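Painted Cubes and Finishing Samples: Gallery

6 min read

The entries on this page cover the small painted cubes produced at the Stondon shop and the bench they are checked on. The cubes began as color samples for a shelving order and are now kept as a product in their own right, sold loose for sorting trays, counting sets and classroom use. Notes are given per entry. Sizes are nominal, and each batch is listed under its own sheet number in the shop record.

The current run is 1,125 pieces. It was started in May and split into batches of 40, with the remainder held back as spares. All pieces are cut from the same stock, sanded on every face, sealed, and sprayed with a low-sheen topcoat. The Brerden line uses the same cutting program with a clear finish and is not covered on this page.

Blanks and cutting

Blanks are crosscut from square stick against a fixed stop. The stop is reset at the start of each batch, and the first piece off the saw is measured on all three axes before the rest are cut. A piece that is out of square will rock on a flat surface and is set aside.

Edges are broken by hand with one light pass of fine paper. A heavier pass gives a rounded corner that holds paint better but makes the cube look smaller than it is. The Suvthorpe order called for rounded corners. The standard stock does not.

Sealing

One coat of sanding sealer goes on all six faces. End grain takes up more than side grain and usually needs a second coat. Skipping the second coat shows later as a dull patch, most often on dark colors. Pieces rest on pin boards between coats and are turned once.

Color

Five standard colors are kept: red, yellow, blue, green and white. Red is the hardest of these to cover evenly. The pigment is fairly transparent, so it goes over a gray primer, which cuts the number of topcoats. Over a white primer the same red comes out pinker and the corners read light.

The topcoat is matte. Gloss was tried on the first Mulligan samples and dropped after the faces stuck together in the carton. Matte also makes it easier to compare two faces for color, as there is less glare to look past.

Red, matte, on the light table

The tabletop is plain and pale with no pattern, which keeps other colors from reflecting into the paint. Two faces meeting at an edge will seldom read as the same red under side light; here the left one is slightly darker. The corners are crisp and the shadow is soft-edged. 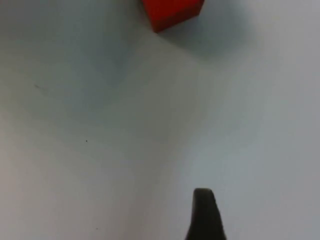 Reading a face under uneven light

A difference in tone between two adjacent faces is not a paint fault by itself. Turn the cube a quarter turn and look again. If the darker tone stays with the position, it is the light. If it moves with the face, the coat is thin or the primer is showing through, and the piece goes back for another pass.

The tabletop should be checked the same way. A white surface lit from one side will run from gray to near white across its width, and a sample moved along it will appear to shift in color. Compare samples at one spot only.

Corners and edges

Corners wear first. Run a fingertip over each one before packing; a dry, rough corner means overspray, and a sharp one with a pale point means the coat was sanded through. Overspray can be rubbed down with a gray pad. A pale point is touched in with a small brush and left overnight.

Packing

Cubes are packed by color in flat cartons with a paper sheet between layers. Matte paint marks if two faces are pressed together and slid, so layers are set down straight and the carton is filled to the top. Part-filled cartons get crumpled paper in the gap. The sheet number goes on the short end of the carton, where it can be read with the cartons stacked.

Care

Wipe with a barely damp cloth. Do not soak. Alcohol wipes will dull the finish and lift color from the edges. Replacement pieces are supplied from the same batch while spares last, and later batches may differ slightly in shade, red and green in particular.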